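Household Textiles and Everyday Materials
Notes for Unit 4: Felt, Pile and Paper
Prepared by Shalini Tiwari for the evening section

Welcome back, everyone. These notes go a little further than we managed in class, partly because we spent so long on the wool samples (I enjoyed that too much to stop it) and partly because several of you asked for something to read before the practical. Please bring them with you, along with your swatch cards and a soft pencil.

1. Where felt fits in

So far we have talked about cloth that is made from yarn. Weaving crosses one set of yarns over another, and knitting pulls loops through loops. Felt skips the yarn altogether. The fibers are laid down in a loose layer, called a batt, and then tangled together until they hold.

With wool, the tangling comes from the fiber itself. Each wool fiber has tiny overlapping scales, and when you add warm water, a bit of soap and a good deal of rubbing, the fibers creep past each other and can't easily creep back. Anyone who has put a favorite sweater through a hot wash has made felt, whether they wanted to or not. Evaristo Cuautle brought in the child's cardigan that had gone through this, and I hope he will bring it again, as it is a lovely thick piece to cut for a cross section.

Synthetic fibers have no scales, so they need help. Needle felting by machine uses a board of barbed needles that punch up and down through the batt and drag fibers from the top layer into the lower ones. Much of the inexpensive felt sold by the yard is made this way, often from polyester. If you see a felt with small flecks of lighter and darker color, the usual cause is that fibers of several shades were blended before the batt was formed.

2. Pile fabrics and microfiber

A pile fabric has a ground cloth with fibers standing up from it. Velvet, corduroy and terry toweling all belong here, although they are made quite differently, and terry keeps its loops while velvet has them cut.

Microfiber is a word about thickness. The fibers are finer than one denier, meaning that 9,000 meters of a single filament would weigh less than a gram. Many cleaning cloths use split fibers, where a filament of polyester and polyamide is separated into wedge-shaped pieces. The wedges have edges, and the gaps between them hold water and fine dust very well. Please keep fabric softener away from them – it coats the fibers and spoils the effect.

Look out for the edges when you compare cloths. Some are overlocked, some are cut with heat or ultrasound, and some have a separate binding sewn around them.

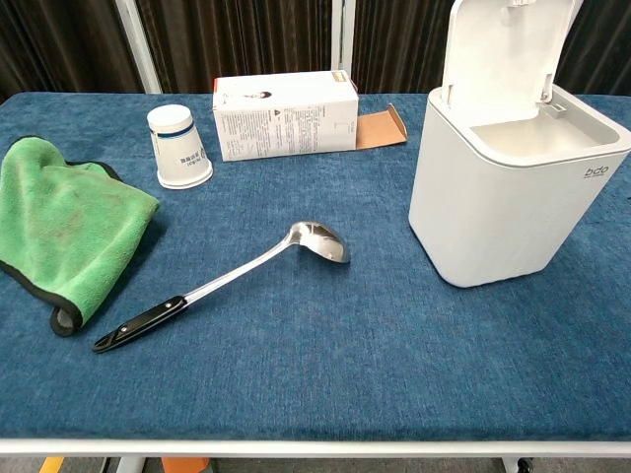
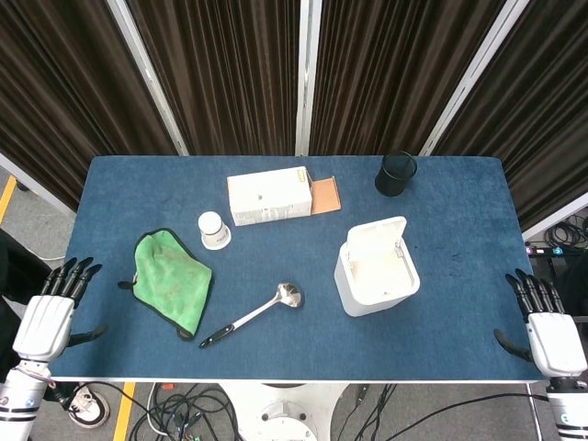 Blue felt-like table covering in both views; the green microfiber towel with black binding is in the first.

3. Paper as a fiber material

Students are sometimes surprised to find paper in a textiles course, but paper and felt are cousins. Both begin as loose fibers and end as a sheet with no yarn in it. The difference is that paper fibers are mostly cellulose, they are very short, and they settle out of water onto a screen. As the sheet dries, hydrogen bonds form between neighboring fibers, and those bonds do most of the holding.

That is also the reason plain paper goes weak in water. Paper cups are normally given a thin lining, often polyethylene, to keep the drink away from the fibers. Paperboard for boxes is heavier and is often built in several layers, with a smooth pale layer on the outside and cheaper brown stock within. Vy Vi asked whether corrugated board counts as a laminate, and yes, I would call it one, with the fluted sheet glued between two flat liners.

4. For the practical

We will use the Prindby sample set, which holds 138 swatches. You only need to look at four: one wool felt, one needle-punched felt, one terry and one microfiber. For each one, tease a few fibers from a cut edge, look at them under the hand lens, and write down whether they feel springy, slick or dry. Then put a single drop of water on the surface and note how long it sits there.

Sang Mạc and Ngân Khương have offered to share their notes from the May session with anyone who missed it. The Hotberg reader covers felting from page 171, and the section on paper bonding is short enough to read over a cup of tea. Swatch cards go in the tray by the sink when you have finished.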